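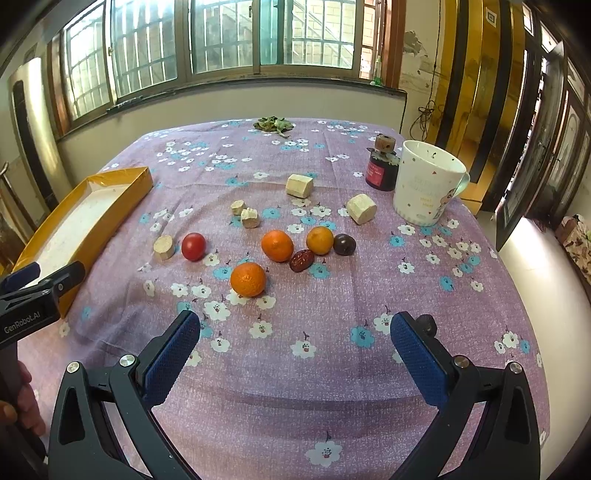
I finally finished the Chornovol seed catalog last night, all 71 pages of it, and I am ready to dig up the whole yard! It's still January-cold in the mornings up here, but I've ordered 16 kinds of flowers anyway - mostly blue ones. I want a bed that looks like that lilac tablecloth, little white and light-blue flowers scattered all over with five petals each. Flax might do it, or forget-me-nots if the slugs stay away. Last year's Curero poppies came up beautifully and I saved a whole jar of seed, so those are going in by the fence again.

Contact | Copyright 2000 Ternon Garden Notes | Back to top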